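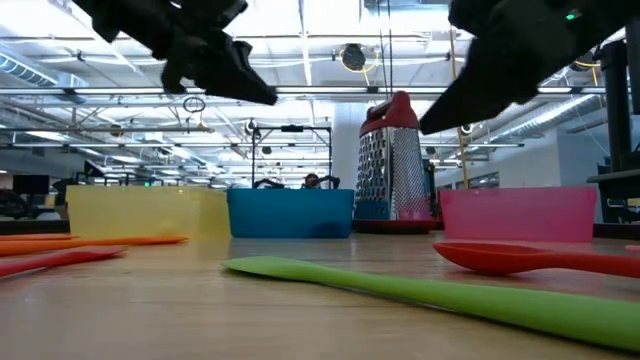
Best way to sort a utensil drawer with plastic trays? Grater won't fit

Asked Thursday in Kitchen and Storage

I'm redoing the drawers in a small kitchen and I'm stuck on the utensils. I bought plastic trays in three colours, yellow, blue and pink, thinking I'd have one colour for each type of thing. Butter knives went in the yellow one and that's fine. After that it falls apart.

I own far too many silicone spatulas. Red, orange, green, a light blue one, and a couple of long ones that stick out over the end of whatever I put them in. There are also metal spoons, silicone spoons and a few wooden bits. The box grater is the worst of it. The drawer is 12 cm deep inside and the grater has no hope of lying in there with everything else.

Do I sort by material, by size or by how often I use it? And where do people keep a box grater?

183 views – 2 people have this question

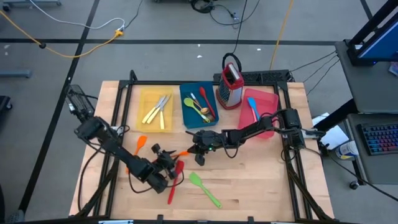
Edit: the trays came from Valente and they don't make a longer one, I checked. The drawer is 27 cm front to back on the usable side, so turning them sideways doesn't help much either.

Answer 1 – accepted

Sort by how often you use it. Material doesn't matter once you're standing at the stove.

Empty the drawer and put everything on the table where you can see it. Keep the knives together, as you've done. Put the spoons and whatever short spatulas you use most weeks in the blue tray. The pink one can take baking things. If a tray gets so full that you have to dig, something in it should go.

Long spatulas don't belong in a drawer that size. Stand them in a jar or crock beside the stove, handles down. Use a heavy one, as a light plastic cup will tip over once it has a few long handles in it. If you have duplicates, keep the one with the cleanest edge and put the rest in a box for a month. I gave away most of mine and only ever went back for one.

The grater goes in a cupboard, standing up, next to the mixing bowls or the colander. Mine sits inside the colander. Don't put it in a drawer even if you find one deep enough, you'll skin your knuckles reaching past it.

Answer 2

Get a flat grater, problem solved. I have a Rullex one and it goes in with the baking trays.

Comment on Answer 2: Flat ones slide around on the board when you do a lot of cheese. I'd keep the box one.

Answer 3

We had the same trouble in our last place. I used an Astia expanding divider and didn't bother with separate trays, but measure first. It took up more width than I expected and I had to take it back. The Cletska ones are narrower, though I haven't tried them with long handles.

Agree about the jar. Wash it out now and then – crumbs collect in the bottom.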